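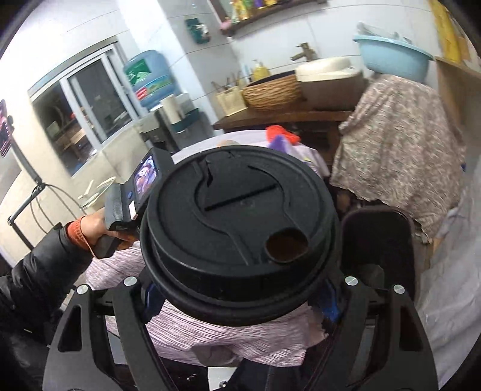
Posted in May by the Gruten documentation desk

Section 4: Setting the charge limit and departure time

This section covers the Gruten wall charger when used with a battery electric car at a single-family home. It assumes the charger has been mounted, wired and tested by a licensed electrician as set out in Section 3.

CAUTION: Do not change the circuit rating in the installer menu. A rating higher than the breaker allows can overheat the supply cable.

4.1 Pairing the car

1. Park the car within reach of the charging cable and set the parking brake.
2. Turn off any charging schedule stored in the car. Two schedules running at once will cancel each other.
3. Plug the connector into the charge port until the latch clicks.
4. Hold the button on the left side of the charger until the light bar turns solid white.
5. Open the Dankwa app, select Add Vehicle, and enter the code shown on the charger display.

Note: The code expires after 9 minutes. To get a new one, unplug the connector and repeat from step 3.

4.2 Charge limit

1. In the app, select Vehicle, then Daily Limit.
2. Move the slider to the level given in the car's own manual. Battery types differ, and the charger does not choose a limit for you.
3. Select Save. The light bar blinks green twice.

If the car has its own limit, the lower of the two applies.

4.3 Departure time

1. Select Schedule, then Leave By.
2. Enter the time the car is needed, for example 6:40 a.m.
3. Select the days on which the time applies.
4. Enter the off-peak hours from your electric bill. Charging is moved into these hours where possible.

Note: Cabin preheating draws power after the battery has reached its limit. The energy is logged as a separate entry.

4.4 Session log

The charger stores 2,000 sessions. When the log is full, the oldest entries are overwritten. Export the log from the app if you need it for mileage or tax records.

CAUTION: Do not disconnect power at the breaker while the light bar is blue. Firmware is being written.

Comments (3)

rusosbridge_ev: Step 4 doesn't work on my unit unless the app is closed first. Firmware 4.

kilowatt_porch: Mine is at 1,020 sessions and the export now takes several minutes. Is there a way to export by month?

Hindia owner: Same as above. Filtering by vehicle before exporting made it quicker for me.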